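Open Day at Skiltgate: An Afternoon Among the Buttons

I have wanted to see the inside of the Skiltgate works ever since I started fixing up old shop machines, so when they opened their doors in August I drove over and was in the parking lot well before the gate went up. The place makes and repairs control gear: push buttons, selector switches, pilot lights, the housings they sit in, and the panels all of that ends up on. If you have ever stopped a lathe in a hurry, you'll understand why I was excited!

We were split into small groups at the door. Ours went with Danica Jireš, who has a voice that carries over a stamping press and is very patient with people who want to touch everything (me). She started us in the molding shop, where the caps are made. They come out of the tool still joined together by thin strips of plastic, like model airplane parts, and somebody twists them off and drops them in a tub. I could have stood there for an hour. The red they use is mixed in house, and they keep little color plates from old batches hanging on a hook by the door - the oldest have faded almost to salmon.

Next came the contact room, quieter and cooler, with a smell of machine oil and warm dust. Matúš Kadlec showed us a test stand that presses a button over and over while a counter ticks along beside it. The one on the stand had reached 1579 presses when we walked in and was still going when we left. He let each of us hold a spring. I know how that sounds, but it was a lovely spring. 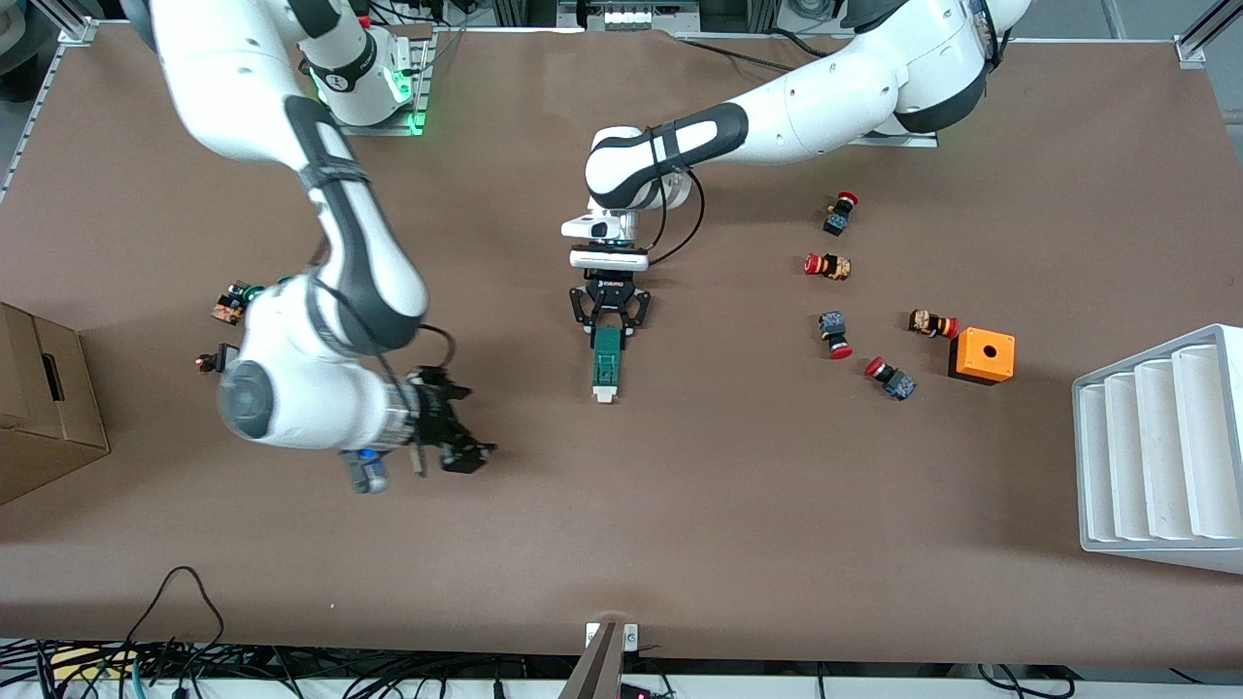

Emergency stops are the part of the trade I care about most, and the assembly area was the best stop on the tour for that reason. I learned more about them in twenty minutes than I had in years of wiring them up from the instruction leaflet. The big mushroom cap is there so you can hit it with a palm, an elbow or a hip, and the body behind it has to hold on through all of that. Five of them lay scattered on the brown table, red caps pointing every which way, with a bright orange square box next to them that had a round hole in the top. I do love seeing parts like this before they go onto a panel, when you can still look at the dark bodies and the small colored printing on them. Once they are mounted, all you ever get is the cap.

Vangelis Tsolakis took the questions after that, and there were plenty. A man from Halás wanted to know about twist release versus pull release. Vangelis prefers twist, mostly on account of gloves. I asked about mounting heights and got a sketch on the back of my visitor map, which is now pinned up over my bench.

We finished in the old pattern store, with some 2000 drawers of obsolete parts, every one with a handwritten card. I found a match for the cracked bezel on my drill press in drawer 596 and Danica let me take a photo of the card so I can order one.

Coffee and poppy seed cake were in the canteen until four. Park on the Zendside side if you go next year, the main lot fills up early.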